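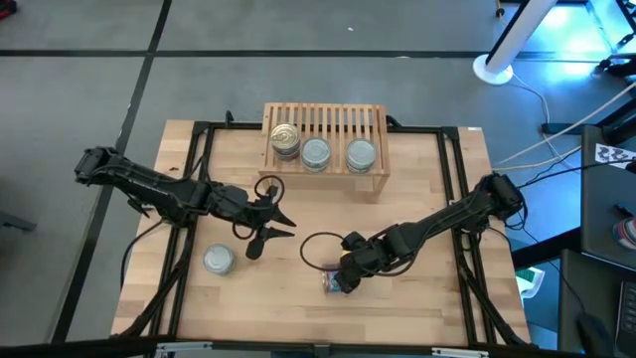

11/30/18

Bench notes, two-arm table, can stacking job

Long entry today, so get a coffee if you're reading this to find out why the right arm is tagged out. Short version: the right gripper let go of a can during a carry, the can hit the table and rolled, and the left arm went on with its move as if all was well. Nobody was hurt and nothing broke except one can (dented, the peach kind, I'll miss it). But the left arm should have stopped and it didn't, and I'd like us to get to the bottom of that before anyone runs the pair together again.

I was on the Vollimia build, the one we updated at the start of November, running the Deltoto sequence where the right arm brings cans to the slatted rack and the left one takes the strays from the near side of the table. I'd set it up for 100 carries and gone to sit at the desk with the log window open. The first dozen went by sweetly. On carry 12 I heard the bang before I saw anything, looked up, and the right jaws were open over bare wood with the arm still politely traveling toward the rack to deliver nothing at all.

I hit the stop at the desk. The left arm kept going for what felt like ages and then quit. I wrote "ages" on my scrap of paper, which is no use to anyone, so I went back through the log afterward and the gap between the stop and the last left arm command is roughly 1000 ms. That is far too long. The right arm stopped straight away, as it should.

What I've checked so far:

Gripper pads on the right side. A bit shiny but no tears. I wiped them down and they hold a can fine when I tug on it by hand.

Grip current. This is where it gets interesting. It sags during the carry, a little at a time, and then drops to zero all at once. To me that smells like a connection and I went straight for the cable loop at the wrist. With the arm powered and parked I wiggled the loop and got the dropout 4 times, always when it was bent in toward the gripper. So the loop is either too tight or the plug is tired. I've ordered a spare lead from Yeoman and in the meantime please don't "just tape it." I know it's tempting, I had the tape in my hand.

Left arm stop delay. Not explained. My guess is that the left controller finishes whatever is in its queue before it looks at the stop message, and that the right one only seemed quick thanks to having an empty queue. I tried it again with the left arm by itself, no cans on the table, slow speed, and got the same lag. So it has nothing to do with the dropped can, and it was probably there all along, which I don't love. We've all reached in to straighten a can after pressing that button.

Until it's sorted:

One arm at a time, and the right one not at all.
Use the power cutoff to stop, not the button in the log window.
Hands stay outside the rails until the drive lights are off.
Cans only on the low setting, full ones especially.

I've written to the Plendness folks about the queue, with the log attached, and asked whether the stop can be made to clear it. They were very nice last time, if slow. If an answer comes while I'm out, print it and stick it in here behind this page, please.

Still to do: reroute the wrist loop with more slack, look at the matching one on the left (it has the same style of loop, so I'd be surprised if it's far behind), and add a check so that a grip current of zero in the middle of a carry halts both arms. I had a first go at that check this evening and it tripped on every normal release as well, so it needs more thought and a fresher head than mine. The draft is in the shared folder with "don't use" in the name.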